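Flusard finger kit, worth it for table clearing?

Asked by Bouchra Hajji, Fri 11 March

Looking at the Flusard hand-held gripper kit for recording cafe table stuff. Cups, coasters, menu cards. Zendumbridge wants $188 with one set of pads. Anyone used it on lidded cups? Do the ridged pads slip? No budget for two tries.

Ostap Onyshchenko
Have had one since November. Grip is fine on cups, bad on flat things. Coasters are a pain, you have to drag them to the edge first. Pads wore out after 11 sessions, replacments are $18.

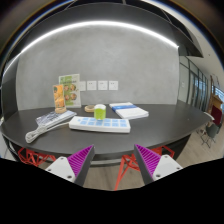 Flusard fingers open, magenta pads, green cup behind the power strip

Check the mount screws before every run, mine work loose. Would buy again but not at full price.

flimanell_dan
Gaillard is cheaper. never tried the flusard tho

Bouchra Hajji
thanks Ostap, do the pads come glued or do they just pull of?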